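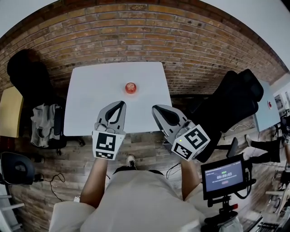 Will the brick-walled room be furnished within the present grant period?
The main furniture is in place and the remaining work should be finished by the end of February.

Progress report to the Resteo fund: room furnishing, Clitdale

Work since the last report has concentrated on seating and storage. The white square table has been kept as the principal work surface, with black office chairs placed near it and along the wall. The light wooden piece with the pale yellow top stays against the brickwork, where it serves for papers and samples. The grant allowed for 14 chairs across the building, of which 13 have been delivered. Esteves has confirmed the last one for the next van from Gillunthorpe.

The brickwork was left bare, as agreed. The plaster over the ledge is white, and the long fluorescent fitting has been retained – a replacement was priced and found to be outside the budget. Loose cables on the wood-plank floor remain to be dealt with. Roughly 20 metres of cable cover has been ordered.
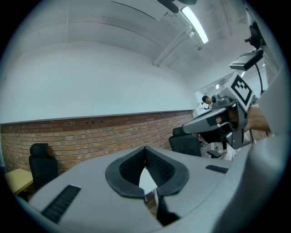 Carolina Carvalho asked whether the chairs could be kept clear of the brick wall, as the backrests were likely to mark it over time. This has been accepted. A gap will be left behind each chair, and the position of the wooden piece will be reviewed on the same visit.

Spending to date is within the approved sum. Two items are carried forward: the cable covers and a set of coat hooks, requested by several users of the room. Valter Magalhães will send the invoices separately. The fund is asked to approve the hooks under the existing furniture heading – no additional money is sought.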